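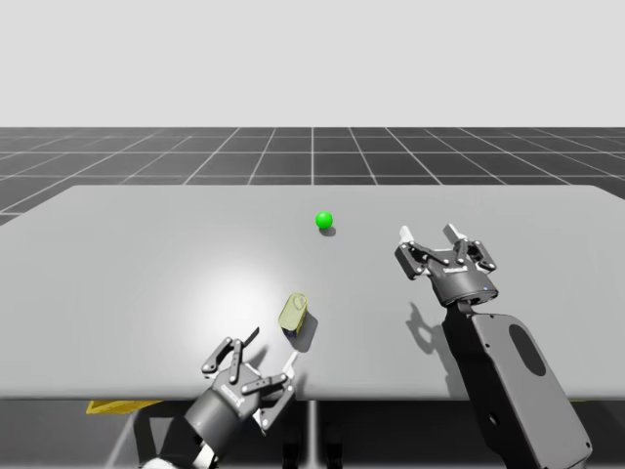
Section 4. Wrist Views and the First Grasp

By now you should have Gandside installed and the physics running without complaints, so we can get to the part I like best, which is hooking up the wrist views and letting the Likow planner close a gripper on something. Everything in this section uses the stock two-arm table task. Two arms reach in from the near side, and there's a green ball toward the back of the table and a small can in front of the left gripper. I've kept the table gray and the lighting plain, and I'd ask you to leave both alone until you've got one clean grasp. You can make it pretty later (I always do).

Before you start

You'll want the scene file from Section 3 saved and closed. Gandside locks a scene while it's open in the editor, and Likow will sit there waiting for the lock with no message at all. I lost a whole evening to that once.

4.1 Start the wrist views

1. Open a terminal in the project folder and start the bridge. It listens on port 938 unless you changed it in Section 2.
2. In the Views panel, tick "left wrist" and "right wrist". Leave "overhead" off for now.
3. Set the refresh rate to 15 frames a second. Faster looks nicer, but the planner only reads at that speed anyway.
4. Send both arms to the ready pose with the Ready button and wait for the status line to say "settled".
5. Click Open on each gripper.
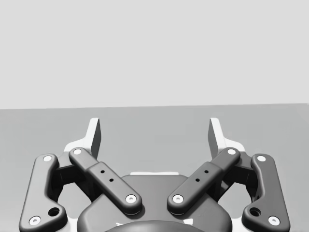
Figure 4-2. Wrist view with the gripper open and nothing between the fingertips.

What you're checking for is symmetry. The linkage on the left should mirror the linkage on the right, and both fingertips should be in view, well apart. If one finger sits lower than the other, your joint signs are flipped, and you need to go back to the gripper file and swap the sign on the second driver joint. It's one character. Save, reload, click Open again.

Note: If the view shows gray with no gripper at all, the camera is attached to the arm base. Change its parent to the wrist link. I do this wrong about every other time I build a scene from scratch, so don't feel bad!

4.2 Check that the planner sees what you see

The planner doesn't use the ball's true position from the simulator. It estimates it from the wrist view, same as it would on a real arm, and that means the camera offset has to be right or every approach will land to one side.

1. Pick "ball" in the Targets list.
2. Click Look. The arm moves to a spot above the table and stops.
3. Read the offset line at the bottom of the Likow window. The first number is left and right, the second is near and far.
4. Compare the sign of the first number with the wrist view. Ball to the left of the gap means a negative number.
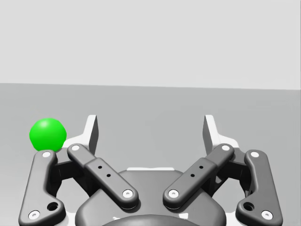

If the sign disagrees with your own eyes, trust your eyes. The image is probably being flipped on its way through the bridge, and there's a "mirror" box in the bridge settings that should be unticked. Older scene files ticked it by default and I'm still finding copies of them on my drive.

5. Once the sign is right, click Center. The arm should shift sideways until the first number is close to zero.
6. Click Look again and make sure it stays there.

Caution: Don't click Center repeatedly while the arm is still moving. The requests stack up, and the arm will happily work through all of them, wandering further over each time. Hit Stop, go back to Ready, and start this part again.

4.3 Grasp the can

I use the can for the first grasp and save the ball for Section 5. Balls roll, and I'd like you to have a good day first.

1. Pick "can" in the Targets list and choose the left arm.
2. Set closing force to 23. The units are made up (they're a share of 100, which is full squeeze), and I'm sorry about that.
3. Click Plan. A preview path shows up in the main window. Look at the last stretch of it and make sure it doesn't pass through the table.
4. Click Run, and keep your pointer near Stop.
5. When the status line says "contact", click Hold.
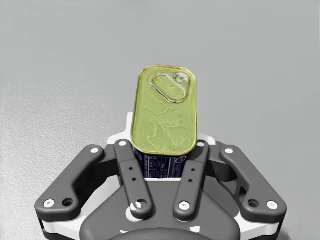
Leave it in Hold for a little while and keep an eye on the contact readout. Small wobbles in the last digit are normal. If the number drops steadily, the can is creeping out of the grip, and you can either bump the force up a few points or raise the friction on the fingertip pads. I'd try friction first. Too much force makes the contact solver jumpy, and a jumpy solver can fling the can clean across the room. (It's pretty funny the first time.)

Note: The force setting is stored per object. Changing it for the can does nothing for the ball, so you'll be asked for it again in Section 5.

6. Click Release, then Ready.
7. Save the scene under a new name. I put "grasp" in mine so I don't overwrite the clean one.

Last checked against the current Gandside build on 3/24/24. The button names in the Targets list will change in the June release, and I'll update the steps when it's out.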